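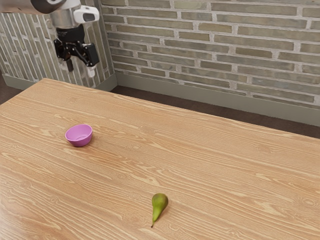 Setting out the table before an arm moves fruit

These tips apply to a small arm with a two-finger gripper working on an ordinary kitchen or workshop table. Most of them concern the table. The usual job is moving one piece of fruit into one bowl, and it is a fair test of whether the rules below have been followed.

1. Clear the table first

Leave only the item to be moved and the thing it goes into. A pear and a pink bowl on a bare wooden top are enough. Cups, cloths, knives and phones go elsewhere, including those that seem well out of reach.

2. Leave a gap

Keep the fruit and the bowl well apart, so that the fingers can open beside one without touching the other. On our table at Mongate the minimum is 344 mm, measured rim to skin.

3. Lay long fruit on its side

A pear stood on its base will roll when a finger brushes it. Lay it down and note which way the stem points. The fingers should close across the plump part. Gripping at the neck lets the heavy end swing.

4. Use a light bowl with a wide mouth

Place it upright and empty. A glass or china bowl should not be used until the same move has been run without a fault in a plastic one. Choose a colour that differs clearly from both the fruit and the table top. Strong wood grain with dark knots can confuse a sensor; if it does, put down a plain mat.

5. Park high

Between moves the gripper waits above the table with the fingers apart and nothing in them. Never park it over the bowl. Nobody reaches under a parked arm with the power on.

6. Rehearse in simulation

Run every new layout on screen first. Set the simulated table to the measured height of the real one, which at Mongate is 700 mm. An error of a few millimetres is enough to drive a fingertip into the wood.

7. Keep the stop button in reach

One person watches and does nothing else. The button sits on the watcher's side, outside the sweep of the arm, and is tested before the first run of the day.

8. Wipe down afterwards

Switch off, then wipe the fingertips with a damp cloth and dry them. Fruit that will be eaten is washed after handling, whatever the fingertips are made of.

Sheet 2 covers jars and lids. Corrections to Pirmin Hauser at Ikonwood, quoting the rule number.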